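Filling Etch Marks in a Marble Countertop

Applies to: honed and polished marble, residential kitchens
Skill level: moderate
Working time: 2 hours, plus overnight cure

An etch is a chemical change in the stone. Marble is mostly calcium carbonate, and acids such as lemon juice, vinegar, wine and some bathroom cleaners dissolve a thin layer of it. The result is a dull spot with no color of its own. A stain is different: it is a liquid that has soaked into the pores and darkened them. Etches are removed by abrasion. Stains are drawn out with a poultice. Identify which one you have before starting, as a poultice does nothing for an etch.

To check, wet the area with plain water and let it stand for one minute. An etch mostly disappears while wet and returns when dry. A stain remains visible in both states.

Materials

Marble polishing powder, oxalic acid free
White felt pad, hand size
Diamond hand pads, 400 and 800 grit
Spray bottle of distilled water
Neutral pH stone cleaner
Two-part clear stone filler, for pits only
Painter's tape
Nitrile gloves, eye protection, dust mask

Preparation

Clear the work area and wash it with neutral cleaner. Rinse twice. Any residue left on the surface will mix with the powder and leave streaks. Dry with a lint-free cloth and mark the outer limit of each etch with tape, leaving a margin of two inches on all sides.

Run a fingernail across the spot. If it catches, there is a physical pit and the surface must be leveled first. If it does not catch, skip to Polishing.
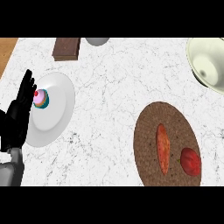
Leveling is done wet. Spray the area, then work the 400 grit pad in overlapping circles with light pressure. Wipe away the slurry every thirty seconds and inspect the spot under a lamp held low to the stone. Stop when the edge of the etch can no longer be felt. Change to the 800 grit pad and repeat over a slightly larger area so that the transition is gradual.

Pits deeper than the thickness of a business card should be filled. Mix the filler in the ratio printed on the package, press it in with a plastic spreader, and leave it slightly proud of the surface. Allow it to cure overnight. Shave it flush with a single-edge razor blade held nearly flat.

Polishing

1. Put on gloves, eye protection and a dust mask.
2. Sprinkle one teaspoon of powder on the damp spot.
3. Add water until the mixture has the consistency of thin yogurt.
4. Rub with the felt pad, using firm pressure, for three minutes. Do not let the paste dry.
5. Wipe clean, rinse and dry.
6. Compare the reflection with the surrounding stone. Repeat if the spot is still dull.

Honed surfaces should be finished at 800 grit and left unpolished. Powder will produce a shiny patch that has to be sanded back.

Sealing

Wait until the stone is fully dry, then apply an impregnating sealer to the repaired area and wipe off the excess within the time given on the label. Sealer slows staining. It does not prevent etching, and spills of acidic food should still be wiped up at once.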